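Community Help - Workplace and Employment
Search all topics Enter keywords Go

Assembly station moving to a robot arm: what should staff expect?

Posted by Plurkport_Line

I am employed at a small assembly shop where blocks and posts are fitted into trays by hand. Management has announced that one station will be moved to a robot arm in February, under a plan named Clandgate. The notice states that no positions will be eliminated and that present assemblers will be "reassigned to station support." It does not define that term. I would be grateful to hear from anyone whose workplace has completed a similar change. I am chiefly concerned with pay grade, training hours, and who is held responsible when a part is rejected.

Korkor Kwofie

I supervised the introduction of arm stations at Edlow, where 2 of our benches were converted. The assemblers affected kept their grade, although this had to be requested in writing. The original notice was as vague as the one you describe.

The daily work changed more than the staffing did. An assembler who had handled every part now spends most of the shift laying out blocks, checking that the printed markers are legible, and clearing faults. Several colleagues welcomed the relief to their hands and shoulders. Others found the waiting tiresome and asked to return to manual benches - two of those requests were granted.

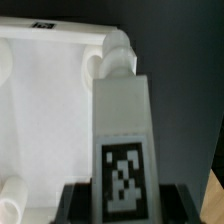

Who is responsible for a rejected part once the arm has placed it?
The employer should name a responsible role in the written procedure. At Edlow it is the shift lead, and station staff are answerable only for layout and for reporting faults.

Training was set at 7 hours per person, paid at the normal rate. I considered this too little. Staff learned the start and stop sequence adequately but had almost no practice in deciding when to call maintenance. Please ask for that portion to be listed separately in your training record. 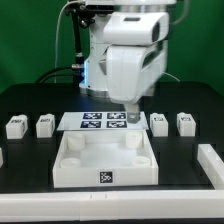
Robot arm over the marker plate, with the tray in front and blocks on both sides.

You should also ask how output targets will be set. Our first target was copied from the manual bench and took no account of layout time. It was revised after staff submitted a log of 351 stoppages, each with its cause.

Kyei

Agree with the above mostly. At our place they kept the grade but dropped the shift premium, so read the whole letter and check every line about pay before you sign. If there is a staff representative, bring them to the first meeting and not the third one. 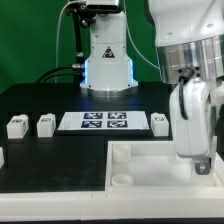 Arm and gripper at the tray, marker board at center.

Also ask where you stand when it is running. We were told one thing in training and the floor markings said another - it took weeks to get an answer.

Plurkport_Line

Thank you both. I have requested the job description for "station support" in writing and will ask about the shift premium as well.

Topic 2661
Last updated: December 8, 2025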